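The Meeting After the Meeting
23/01/2024

My first real boss, Ferdinand Bühler, ran the Galtberg office on a rule he had never written down: if you could say it in the hallway, you said it in the hallway. The whole operation fit on one floor and the hallway was narrow, so a lot got said. Decisions were made next to the coat rack. I once agreed to move to another department while holding a wet umbrella.

I've been thinking about that coat rack this January, because I have just come out of a stretch in which I attended 39 meetings and can remember the point of 3 of them. One was to choose the date of another one. I counted that as a point, which tells you how low the bar has sunk.

The usual complaint is that meetings are too long. I don't mind long. I have sat through a long meeting at which people disagreed, got a little pink in the face, ate all the cookies and settled something, and I walked out of it feeling that I'd done a day's work. What wears me down is the meeting where everything was settled before we sat down, and we have been brought in to watch it be settled again, slowly, with slides.

You know the kind. The person at the head of the table asks for thoughts. There is a pause in which several adults look at their pens. Someone says it all looks very thorough. Someone else wants to build on that, and builds on it for 8 minutes. Then we break up and the real meeting starts in the parking lot, where two people lean on a car and say what they think.

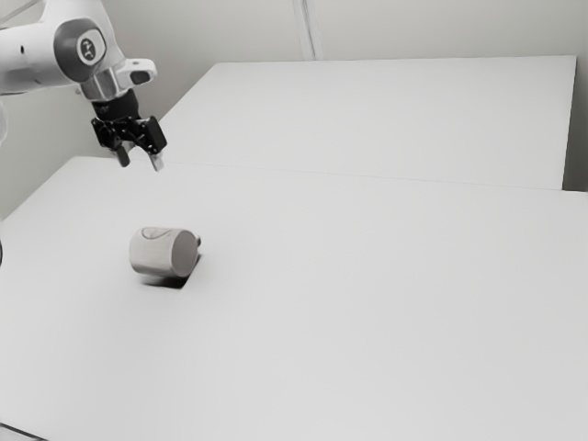
The parking lot is where the good stuff is, and I suspect it always has been. When I worked at Haslinger, we had a big quarterly gathering in a rented hall, with 200 chairs set out in rows. Nothing said from the stage in all my time there changed a single thing I did at my desk. But the line for coffee did. I learned in that line that the price list was wrong, that the new forms could be ignored until spring, and that Lesego Mabaso in purchasing was the only person who knew how anything got paid for.

Lesego had her own way with meetings. She would come in, stay standing, and ask what we needed from her. Often the answer was nothing, and she left. People thought this was rude. I thought it was rude too, for most of a year, and then I tried it myself and was told I had "an energy." You need to be the one who signs the invoices before you can pull it off.

I'll admit there is a case for the other side. Some people hate the hallway. They think slowly, or they're shy, or they work from a kitchen three towns over and have no coat rack to stand beside. The hallway is also where a few loud friends can run a company while everyone else finds out by email. Bühler's office suffered from plenty of that, and I didn't notice at the time, being one of the loud ones.

So I don't want to do away with the meeting. I'd just like somebody to open it by telling us whether it's already over. If the thing is decided, say so, take questions and let us go. If it isn't, put the slides away and leave us alone with the cookies until somebody turns pink.

I suggested this last week. Everyone agreed it was worth discussing, and I've been sent an invitation.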